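Sorting and Cleaning with Plastic Wicker Baskets

Low baskets woven from plastic cane are sold as bread baskets and shelf trays. They also work well as open sorting trays for toy blocks, craft parts and other small solid items. The notes below cover choosing, setting out and cleaning them.

Choosing the basket

Low, flared walls are easier to work with than tall straight ones. A hand goes in and out at an angle without catching on the rim, and the contents can be checked from a seated position. Dark brown hides scuffs, and bright pieces show up well against it. Use one basket per color or type and buy them all in the same pattern so that they stack.

Check the weave before buying. Press a thumb against the floor from the inside. If the strands spread far enough to pass the smallest item you plan to store, use a liner or pick a tighter weave.

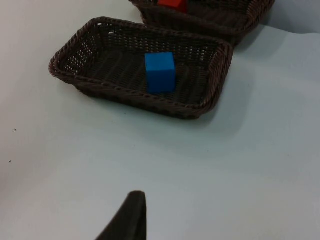
Leave a hand's width between baskets on the table when sorting. If space is short, place them one behind the other and put the fast-filling type in front. Sort one type at a time, starting with the largest pieces.

A ridged floor holds blocks in place but tips narrow items such as glue sticks and short markers. For these, cut a piece of thin cork to the inside floor dimensions, less 2 mm on each side. Do not glue it down. It has to come out for cleaning.

Load limits

Most makers give no figure. As a working rule I keep the small size under 400 g if it will be lifted by the rim with one hand. Heavier loads should be carried with a palm under the floor.

Cleaning

1. Empty the basket and tap it upside down over a sink.
2. Brush along the strands with a dry paintbrush, then across them.
3. Wash in lukewarm water with a little dish soap. No bleach.
4. Rinse from the outside in, so that grit is pushed out of the weave.
5. Dry upside down on a rack for 24 hours.

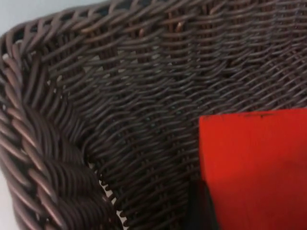
Dust collects fastest in the braid of the rim, where bundles of strands overlap. A soft toothbrush worked in the direction of the plait reaches most of it. Working against the plait lifts strand ends — once lifted, they snag on sleeves.

A loose end can be tucked back with a blunt tapestry needle. Warm the strand first with a hair dryer on low, about two minutes, and push the end under the next bundle. Trim only what still sticks out.

Keep the baskets away from radiators and stove tops. A basket that has gone out of square can sometimes be corrected by soaking it in warm tap water and letting it cool with a flat board and a book on top.

Notes compiled by Yoshinori Kaneko, Dundport. Last checked in January.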